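4.2 House rules for hand-held collection

I'll be upfront that the rules in this section started out as complaints. Tineke Willems kept a running list of everything that annoyed her when she cleaned the Meltmont episodes, and by January the list had 36 entries, so we sat down and boiled it down to 14 rules we could print on one page. Most are dull (and I mean that kindly!). Start with both grippers in view of each other. Keep the marker tag facing out when you carry the tool. Blur faces before anything leaves the collection machine, bystanders included, even the ones way down a hallway. 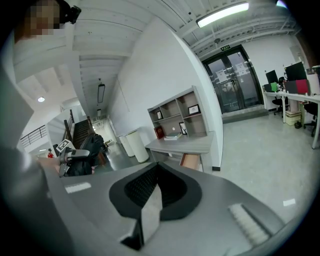

Who decides that an episode gets thrown out?
The operator can drop one on the spot, and a reviewer who wasn't there can drop it later, but neither of them can bring back an episode the other has rejected.

Figure 3. Hand-held gripper view in a shared office space, with a second gripper carried by a person whose face has been blurred.

That last rule got the most pushback. Maximiliano Troncoso argued for a tie-breaker vote, and we tried it for a while on the Noiphan set, but it ate up whole afternoons and people got kind of attached to their own takes. With the stricter version we kept 873 episodes, and the arguing pretty much stopped.

I should add that rules 2 and 14 overlap a bit, as both cover what to do when someone walks through. We left them that way on purpose: new operators tend to skim, and I'd rather they read the part about bystanders twice.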